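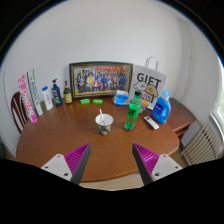

Paper cup on the brown table, patterned outside, white inside.

August, notebook, page 34

Morning. Jad Khoury forwarded the Sidumier leaflet again, the one that says their new coating makes a paper cup "fully recyclable in ordinary paper streams". He wants to know if we can repeat that line in the Prullwood report. My answer for now is no, and I'm writing down why so I don't have to argue it from memory next week.

First problem. "Ordinary paper streams" is doing a lot of work. Ask what an ordinary stream is and you get a different answer from everyone. Lorcan rang Phelan, who take the paper from this building, and they said cups go in general waste whatever the coating, as their sorters can't tell one from another at speed. So a cup can be as recyclable as you like on paper and still get burnt.

Second problem, the test behind the claim. Soak, stir, sieve, weigh what stays on the sieve. Fine as far as it goes. But the leaflet doesn't give the water temperature or the stirring time, and both matter a great deal. Stir anything long enough and it falls apart.

What we did ourselves:

Batch A, Sidumier coated board, torn by hand into rough squares, tap water, 300 seconds in the small pulper. Lumpy. Large flakes still whole, film visible on several of them.

Batch B, same board, 3000 seconds. Much better, nearly all fibre. Some film still came up as curly bits on the sieve. Lorcan thinks that's within what a mill would put up with. I think he's being generous, and in any case no mill is going to run its pulper that long for the sake of a few cups.

Batch C, the plain plastic-lined board from Ukirlow, 3000 seconds. This was supposed to be the bad one. It wasn't that bad! The lining came away in big sheets and was easy to lift off the sieve. The fibre underneath looked cleaner to me than Batch B. I don't trust my eye on this, so the pads are drying on the rack and will be weighed tomorrow.

If C really is as good as B then the whole pitch for the new coating is in trouble, or our pulper is too rough to show the difference. Could be either. The blades were changed in the spring and nobody wrote down which set went in. Check the drawer.

14:20. Jad came down and looked at the pads. He pointed out that all our board was clean and unprinted, and a used cup has ink, tea, milk and sugar on it. Fair. Doing it again with printed board would be more use than another clean run. Ink is a separate worry, as dark print greys the pulp and the buyers mark it down. Sidumier say nothing about print anywhere in the leaflet.

The other number Jad likes is 114, the score they give themselves on their own green index. I can't find out what it's out of. Presumably not 100. Not going in the report.

Lorcan's objection, noted in fairness: we are picking on one supplier when everybody's leaflet is like this. True. I'd still rather ask them for the method and see what comes back – they may have a proper write-up and just a bad leaflet.

To do
Weigh the pads from A, B and C
Write to Sidumier for temperature, time and sieve size
Printed board, both makers, short run only
Blade set, find out which
Ask Phelan if any site of theirs takes cups separately, and where it goes after that

Rinsed the sieve twice and there's still film in the corners.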